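New in the toolbox: Pradow's grasp simulator

Hanne Holst spent last Monday with the trial version of Pradow, the simulation kit from Sonitetti, and came back with a grin and a very full laptop. It ships with 217 ready-made objects and lets you drop your own meshes in beside them, so you can try a grip on screen before you book time on the real arm.

Her favorites are the hollow, glossy shapes. You pick a wall, send one finger inside and keep the other outside, and then nudge the approach angle until you like it. She had 700 attempts queued up by lunch – and still wanted more! 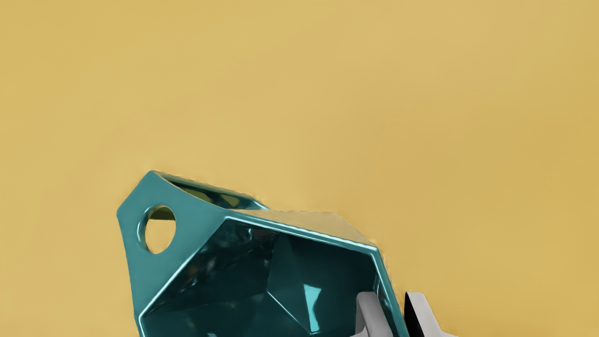 A rim grasp on the teal hollow part, rendered in Pradow.

The reflections are what sold me. Shiny surfaces give our depth code a hard time, and I love having a place to practice on them. Menus are a bit of a maze, though, and Hooman Kazemi found that imports over 100 MB slow everything down (he splits his into 2 files for now).

The trial license is on the lab machine by the window. Ask Hanne for the login, and do bring an odd-shaped mesh of your own – mugs are well covered already.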